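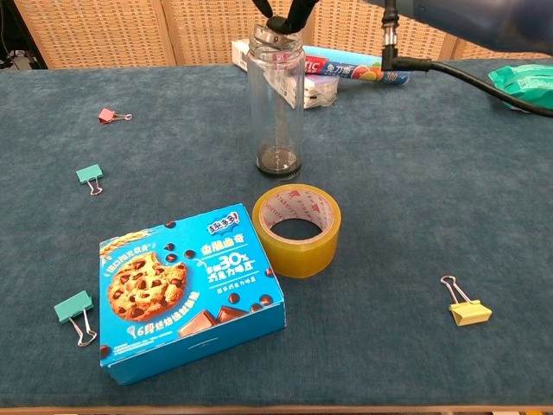 Light tan wicker chair backs, behind a table with a dark teal cloth.

Reference > Crafts and Trades > Furniture > Wicker

Wicker

Wicker is a way of weaving, and by extension the furniture and baskets made that way. Not a material. The word gets used loosely for rattan, willow, reed, cane, paper cord and plastic, and furniture stores use it for all of them at once. A wicker chair can be made of rattan; a rattan chair with no weaving on it is not wicker. Most people don't care and most catalogs don't either.

The word came into English from Scandinavia, related to words for willow and for bending. Old spellings vary.

Materials

Willow. The traditional material in much of Europe. Grown as rods, cut in winter once the leaves drop, sorted by length. Brown willow is dried with the bark on. White willow is stripped in spring when the sap is up. Buff willow is boiled first, then stripped; the tannin in the bark stains the rod a reddish tan. All of it has to be soaked again before weaving and then left wrapped in damp cloth overnight (called mellowing).

Rattan. A climbing palm from Southeast Asia, mostly. Solid core, unlike bamboo, which is hollow and is not woven the same way at all. The outer skin is peeled off in strips and sold as cane, the stuff in woven chair seats. The core is drawn into round or flat lengths and sold as reed, or centre cane in British usage. Thick poles are steamed and bent for frames.

Rush and seagrass. Softer, twisted as they are worked. Common for seats, less so for whole chairs. Some writers leave them out of wicker alltogether.

Paper fiber. Kraft paper twisted into cord, sometimes around a wire. Came in during the early twentieth century. Smooth, even, no splinters, takes paint well. Does not like rain.

Resin. Extruded plastic strand, usually polyethylene on the better pieces and PVC on the cheap ones. Woven over aluminum or steel. Nearly all "outdoor wicker" sold now.

Weaves

Uprights are called stakes. The strands going across are weavers. Main patterns:

Randing - one weaver, in front of one stake and behind the next. Needs an odd number of stakes, or it just repeats on top of itself.
Pairing - two weavers, crossed over each other between stakes. Also called twining.
Waling - three or more weavers, worked in turn. Stiff. Used at the base and wherever the direction changes.
Slewing - randing with several weavers held together as one. Fast, uses up thin rods.
Fitching - open work, pairing with gaps left between rows. Common on chair backs and birdcages.
Closed weave - rows packed tight, no light through.

Borders finish the edge. Plain trac borders are quick and a bit weak, rolled borders take longer and hold. Plaited borders are mostly for show.

On furniture the frame comes first. Poles are pinned or screwed, joints wrapped with cane or leather, then stakes set and weaving begun, usually from the bottom up. Backs are often woven in separate panels with a vertical pole or flat strip between them. Stops the weave sagging sideways and lets a damaged panel be replaced without touching the others.

History

Very old. Woven chests, stools and baskets survive from ancient Egypt, and Roman carvings show high-backed wicker chairs. In medieval Europe wicker was cheap household stuff: cradles, hampers, fish traps, screens.

Rattan reached Europe and North America in quantity with the shipping trade. It was used as packing to stop cargo moving around in the hold, and got dumped on docks. Furniture makers picked it up. By the second half of the nineteenth century wicker was everywhere in the US. Porches, sunrooms, baby carriages, railroad car seats. It was considered clean, as air got through it, which mattered to people worried about horsehair and upholstery.

Styles shifted. Victorian pieces had curls, beads, fans, hearts. After 1900 the lines went square and plain. Machine-woven paper fiber took a big share of the market in the 1920s and hand work fell off quickly. Revivals since then, the largest in the 1970s.

Chisholm wicker

A regional type, collected now. Made in the river town of Chisholm, where willow was grown on flood ground that was no good for anything else. Work was done at home at first, men on frames, women and older children on the weaving, and pieces were sold by the dozen to dealers.

The Meltico works brought the trade under one roof. At its height it listed 86 patterns of chair. Best known is the Allora, a low armchair with a closed-weave back in vertical panels and a fitched skirt. The Rutance was the same chair with a rolled arm and a higher price. Both were sold unpainted. Painted ones are nearly always later, and collectors mark them down for it.

Pieces were stamped on the underside of the front rail. The stamp wears off. Wayne Friesen, who wrote the only full-length study of the works, counted 1,766 surviving stamped pieces in public and private collections and thought unstamped ones would be many times that. His dating method goes by the nails and not the weave, and has been disputed. Byung-chul Ha argued in a reply that the nails were bought in bulk and used for decades, so they date the frame no earlier than the purchase and no later than anything. Not settled. Auction houses use Friesen's dates regardless.

The works closed after a flood in September and did not reopen. Willow beds went back to scrub. A few rows are still cut each year for basket classes.

Care

Dust with a soft brush or vacuum with a brush head. Wipe with a damp cloth, dry fast. Natural fiber gets brittle when too dry, so keep it away from radiators; a light misting in winter helps. Too wet and it goes moldy or the glue lets go. Paper fiber should never be soaked. Resin can be hosed.

Direct sun fades and cracks rattan. It also breaks down cheap resin, starting with the top rail and arms.

Creaking is usually loose joints and not broken strands. Rewrap the joint before doing anything else.

Repair

Single broken weavers are the easy case. Cut the broken strand back to behind a stake at both ends, soak a new length of the same gauge, thread it through following the pattern, tuck both ends behind. Soaking time depends on thickness. Thin reed is ready in 20 minutes, heavy round reed takes a good deal longer, and willow with bark on can need days.

Broken stakes are harder. A new stake gets pushed in alongside the old stub, down through at least 2 inches of sound weaving, and the rows reworked around it. If the frame pole has split the weave has to come off that section first.

Color match is the usual problem. New reed is pale. Tea, diluted stain or just waiting a couple summers.

Confusions with similar terms

Wattle: same basic weave, larger scale, for fences and walls.
Caning: woven seat panels of cane strip, either hand-laced through drilled holes or bought as a sheet and pressed into a groove. Often shelved with wicker, seperate trade.
Basketry: the wider craft. Includes coiled and plaited work, which isn't wicker.
Bamboo furniture: hollow poles. May have wicker parts.

See also: Basketry; Cane seating; Porch furniture; Rattan; Rush seating; Willow, cultivation of

Contact the editors | Copyright, all rights reserved | Back to top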